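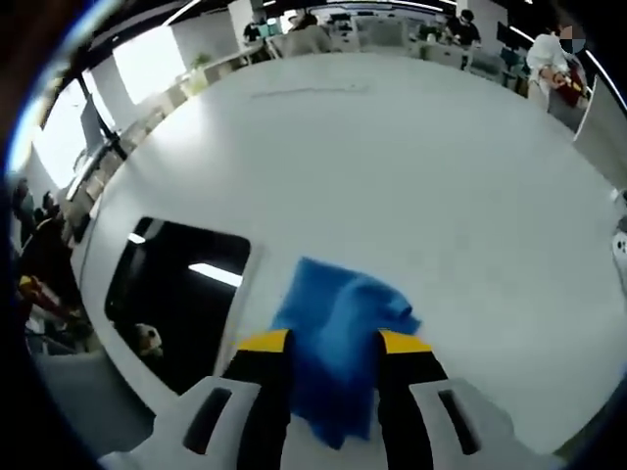 What we've been watching: Mengal and the long wait for series two

Series two of Mengal arrives on Plallico on 17th May, all eight episodes at once. The first series went out one episode a week, and a fair number of readers told us they gave up somewhere around the fourth because they could no longer remember who owed money to whom. Releasing the lot together should help with that. It also means we will have to be stricter than usual about spoilers on the letters page, so please mark anything past episode one clearly.

For those who missed it, Mengal follows a family haulage firm after the father dies and leaves the business to the wrong daughter. Shazia Rizvi plays the older sister, who expected to get it. Uzma Butt plays the younger one, who did, and who has been living abroad and does not know how to read a delivery schedule. Most of the first series takes place in the yard office, in cars and at one very long wedding. There is a crime plot involving a missing trailer, but it takes up less time than the trailers suggested.

I watched it again last month to be ready. It holds up well, apart from episode three, which spends half its length on a cousin who never comes back. The two leads are good throughout. Rizvi has the harder job, as her character is in the right for much of the time and is still difficult to like. Butt gets most of the jokes. The scene in the weighbridge hut at the end of episode five is still the best thing in it, and I noticed on a second viewing that there is no music in it at all.

The writer, Junaid Warraich, has said that the new series picks up eleven months later and that the yard has been sold. He wrote the first six episodes himself and shared the last two with Waqas Mohmand, who worked on the hospital drama Peltlow before it was cancelled. Anyone who remembers how Peltlow handled its final run will know that Mohmand is not afraid of leaving things unresolved. I would not count on finding out about the trailer.

Episode lengths vary more this time. The opener runs to 86 minutes and the others are mostly nearer to 53, so if you are planning to watch the first one on a weeknight, start early.

If you have no Plallico subscription, the first series is also out on disc, and the library on Station Road has two copies. Both were on loan when I asked. The disc has subtitles and a commentary on episodes one and eight. The commentary on episode eight gives away a small point about series two, so leave it until afterwards.

Also worth a look

Cluststead has moved to an earlier slot and is better for it. It's a half-hour comedy set in a failing garden centre, directed by Chin-lung Pan, and it began in December to very little notice. The first two episodes are slow. From the third onwards it settles down, and the running argument about the fish tanks is worth staying for. All six are on catch-up until the end of the month.

Peltlow, mentioned above, is being repeated from the beginning in the afternoons. There are 156 episodes, so this will take a while. If you only want the good stretch, start with the arrival of the new registrar in series four and stop when she leaves. The repeats have been trimmed to make room for adverts, and a couple of scenes end rather suddenly.

The readers' poll

Thank you to everyone who sent in a form for our poll on the best final episode of a drama. We had 300 back, which was more than last year, and the results will be in the next issue along with a selection of comments. Please don't send any more, as the count is finished. A few forms named a film, and those were left out.

The next poll is on theme tunes. You may nominate up to three, old or new, from any channel or service. Give the name of the programme as well as the tune if you know both. Entries can go in the box at the desk or by email to the usual address, and they need to reach us before the next issue goes to print.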